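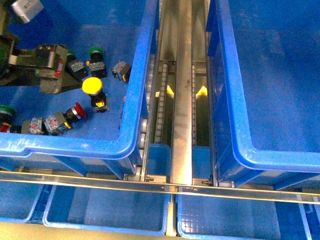
Reading time: 4 min

Unit 6: Looking at a ready-made picking kit
Automation Practice, Pruredcombe Technical College
Notes by Qistina Chin

Last unit we built a pick routine from bare parts, and I know how long it took you! This time we're looking at something you could buy: the Bestier two-arm picking kit, supplied by Teoh. The job we're judging it on is moving push-button switches between bins on a roller rack. I like this kit a lot, and I'll try to be fair about the places where it annoyed me.

What comes with it: two arms with parallel grippers, a head camera, a wrist camera for each arm, a controller, and the teaching software. You supply the rack and the bins. Maximum load is 600 grams per arm, far more than a push button needs.

Why push buttons? They're a lovely awkward part. A mushroom head is round and smooth, the contact block behind it is square, and the thing rolls onto its side whenever it feels like it. A grip that works on the cap may be hopeless on the block. Add a few loose contact blocks with no head on them and the software has to decide what counts as a part at all.

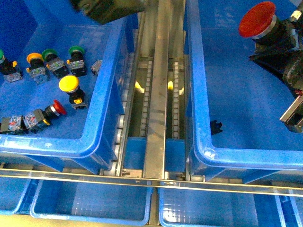
Red mushroom head held over the right bin, with more switches in the left.

Teaching a pick takes a short session. You guide the arm by hand, save the approach, save the close, then repeat from a different angle. Cheuk-hei Hung ran the bench trials with me in June, and we recorded 220 picks before we changed anything. He prefers to teach from the side of the bin. I go straight down over the cap, and we still argue about it (try both and tell us what you find).

One thing I'd ask you to practice early is the wrist view. The head camera gives you the whole rack, but the fingers can hide the very part you're after, and that is where the wrist camera earns its place.

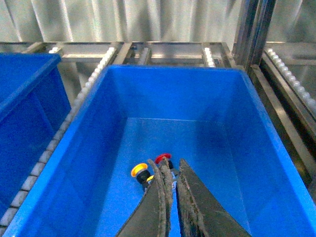 Parts that sit close together are the real test of finger placement. Open the gripper too wide and you nudge the neighbor; too narrow and you land on the cap. Start with the medium opening and adjust from there. Look at the pads as well, before every session. Rubber wears, and a frayed pad changes the grip enough to spoil a taught pick. Swapping a pair took me nearly 4 minutes with the small hex key.

What I'd want improved: the software names saved picks by number only, so keep a paper list. The Jonthorpe kit we used last year let you type a name, and I miss that.
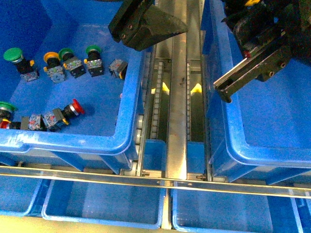 With two arms over the rack, you also need to set the shared zone. The default is cautious, and one arm will wait until the other has cleared the middle. Leave it alone for your first run, then shrink it a little at a time with your hand near the stop button.

For the next class, bring:
a written pick plan for one capped switch and one loose contact block
your choice of gripper opening for each
one question for Cheuk-hei, who will be at the bench with us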